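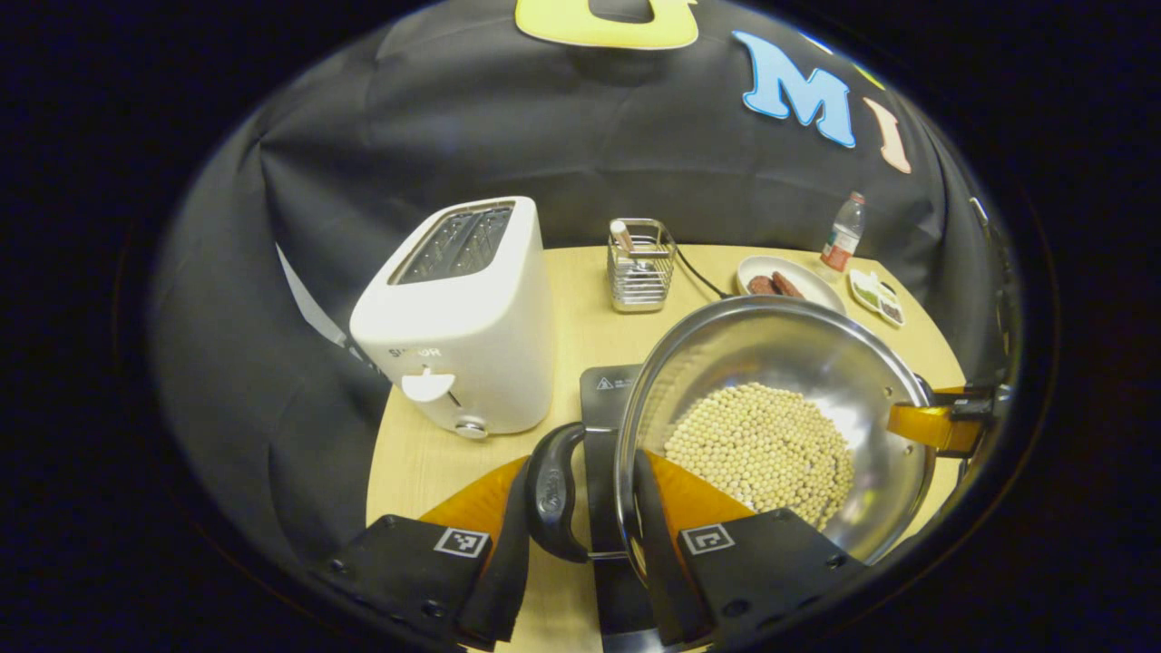

I used to clean my toaster when it started to smell, and that's a terrible schedule. Crumbs sit right next to the heat, they get darker every morning, and after a while everything tastes faintly of old bagel. So now the toaster gets its turn on the first of the month, along with the kettle and the sponge drawer.

Unplug it first and let it cool all the way down. Slide out the crumb tray (mine sticks on one side, so I wiggle it left and then pull), tip it into the trash and wash it in warm soapy water. While it dries, turn the toaster upside down over the sink and give it a gentle shake. Don't bang it! I loosened something in my old one that way and it never popped up properly again.

For the bits that hang on, a clean, dry pastry brush works great. No forks, no knives, no wet cloths inside the slots. The outside just needs a damp cloth with a drop of dish soap, then a dry one so it doesn't streak. If there's melted bread bag stuck on there – we've all done it – try a little baking soda paste and your fingertip.

Now, kettles. The water here in Clarkden is hard as nails and I get a white crust in nearly 9 days. Half white vinegar, half water, bring it to a boil, leave it for an hour, pour it out and boil plain water twice before you make tea. My sister-in-law uses lemon slices and her kitchen smells nicer than mine, but I buy vinegar by the gallon anyway.

Bread keeps better than you'd think if you stop putting it in the fridge. I slice the loaf the day I buy it, freeze it flat in a bag, and toast straight from frozen one notch higher than usual. The seeded rye from Malinowski's freezes beautifully. Their sourdough is a bit crumbly after a month, so I save that for croutons or stuffing.

And keep those heels! Dry them on a baking sheet in a low oven, crush them with a rolling pin, and store them in a jar. I still had half a jar left from December and it went on top of last night's mac and cheese.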